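Stekar Grasp Planner 2

Pick planning software for soft, floppy and badly packed things
Price: $2184 per seat, one-time
License: node-locked or floating
Updates: 18 months included

I wrote the first Stekar because I was sick of planners that did great on boxes and fell apart the minute you handed them a bag. Bags sag! Straps curl up, film packs crumple, and a grasp that looked perfect in the point cloud closes on a wrinkle. So version 2 starts from the idea that the thing you're picking is going to change shape on you, and it keeps checking all the way in.

What you get is the planner itself, the Clostance viewer (my favorite part, more on that in a second) and a command line tool for replaying old runs. You feed it depth from one fixed camera or several, plus a file describing your gripper, and it hands back a ranked list of grasps with an approach path for each. The default list is 18 deep, and you can cut it down if your computer is on the slow side.

Clostance shows you why a grasp got the score it did. Click any candidate and you see the finger contact, the clearance to whatever is nearby and the path it wants to take. I use it every day, mostly to find out that my basket walls were set too low (guilty, more than once). There are 52 gripper files in the box, all two-finger parallel types, and writing your own takes an afternoon.

New in this version:
Basket and bin rims are treated as solid, so the path goes over the wall
Tilted carry, for packages that don't hang straight
Replay at any speed, with the scores recomputed live
Two arms can share one table model

It runs on 64-bit Linux with 16 GB of memory. A graphics card helps a lot but you can live without one. It talks to the Sowa motion controller out of the box, and there's a Kisier bridge for $89 if that's what your cell runs on.

What it won't do: suction cups, or clear objects with a single depth camera. I'm working on the second one and I'm not going to promise a month.

The trial is the full program for 18 days, no card needed. Send me your worst bin, I love those.

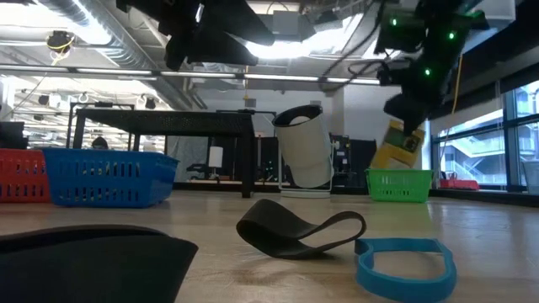 Yellow package in the gripper, by the green basket.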